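10/19/19

Noémie Hamel has worked with benches for most of her adult life and has firm views on them. She looks after the shared workshop at Plidville, a long unit with metal shelving, a run of workstations and more lighting than most offices would put up with. I met her there to talk about something few people ask her about, the tables.

"People come in and look at the expensive things," she says. "I look at whether somebody has left a knife mark in the top."

The large tables are her doing. When the workshop opened, each person had a small bench of their own, bought second-hand from a joinery firm called Courtois. They were solid and cheap, and they were full of holes.

"You'd put a small screw down and it was gone. You'd find it when you moved house, more or less. The wood had drunk up oil for years as well, so anything pale you put on it came up dirty."

She replaced them with wide tops in a light beige, with a gloss finish. The colour was argued over. Her colleague Raphaël Vidal wanted dark grey, which he said would hide the wear. Hamel wanted the wear to show.

"If it's dark you think it's clean. I'd sooner see the bits. A crumb of plastic on a pale top, you see it, you wipe it off, it's done."

The gloss was a harder sell. It picks up every light in the ceiling, and for the first few weeks there were complaints of headaches. She moved some of the work round so that people weren't facing straight into the glare, and the complaints mostly stopped. She admits she would choose a satin finish if she were buying again. 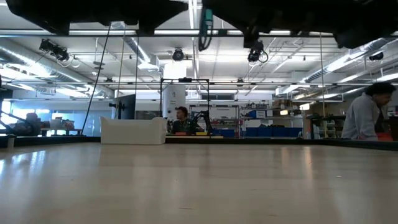

The black border was added later. It is raised a little above the top, and its job is to stop small parts rolling off the far side and under the next person's feet. Vidal fitted the first one over a weekend in July and got the corners wrong, so it had to come off again.

"He measured the old table," Hamel says. "He knows I tell people that."

She is strict about what may live on a table overnight. Bins are allowed, as long as they are the plain white plastic kind with the low front, because you can see into them without picking them up. Mugs are not. Nor is anything in a cardboard box, which she says sheds dust and then goes soft at the bottom.

The bins came from a supplier called Skuneck, in packs of 24. She bought 2 packs and has never needed a third, although she has been asked for one. "If you've run out of bins, you've got too much in your bins," she says. At the end of the day they are tipped out, sorted back to the shelving and stacked. It takes one person 5 minutes if everyone has been sensible. She didn't want to say how long it takes otherwise.

I asked about cleaning. She uses warm water with a drop of washing-up liquid, then a dry cloth. Sprays leave a film on the gloss, and then tape won't stick to it. For brown marks, which are usually glue, she uses a plastic scraper held flat. Short scratches she leaves alone. She tried a polish called Vadia on one corner and it left a patch shinier than the rest, which still annoys her.

The tops cost 800 each, fitted, and she had to ask for the money twice. The first time she was told that a table was a table.

"So I brought one of the old benches into the meeting," she says. "Raphaël had the other end. I asked them to write their names on a sheet of paper on it, with a biro. Every pen went through."

There is one thing she would still like to change. The tables are wide, and reaching the back means leaning right across, so the far edge tends to be cleaned last and least. She has thought about narrower tops, or putting people on both sides. Vidal is against it, on the grounds that he has only just got the borders straight.

Before I left she ran her palm along the nearest table, looked at her hand and went to fetch a cloth.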